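A Morning With the Grippers at Potwood

I figured an open day at a robotics shop would mean a big shiny arm behind glass and a guy telling me to stand back. Skirberg put me to work! Within minutes of walking into the Potwood building I had a Kukel in my hand, a gripper you carry around and squeeze while it records what you do.

The idea is simple enough for me (and I can barely run my dishwasher). People do chores with the gripper, and a robot learns from the recordings. They want 100 good runs of each chore before they move on – I managed two before my wrist started grumbling. 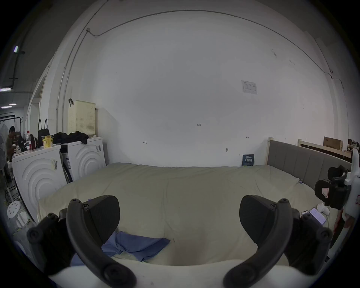
Fingers open over the bed, with a crumpled blue cloth on the duvet.

Laundry was my station, and I loved it. You'd think picking up a cloth is nothing, but try it with two padded fingers and no thumb! I kept grabbing duvet too. My guide was very kind about it and showed me how to come in low and slow, and by the end I was almost graceful – well, I thought so.

I'm going back in December, when they plan to let visitors try the dishes.

COMMENTS

potwood_gal: Went with my sister, 53 and bossy. She wouldn't give the gripper back.

Rusty T: Can it do fitted sheets? I'll wait.

mapleporch: Is parking still free out there?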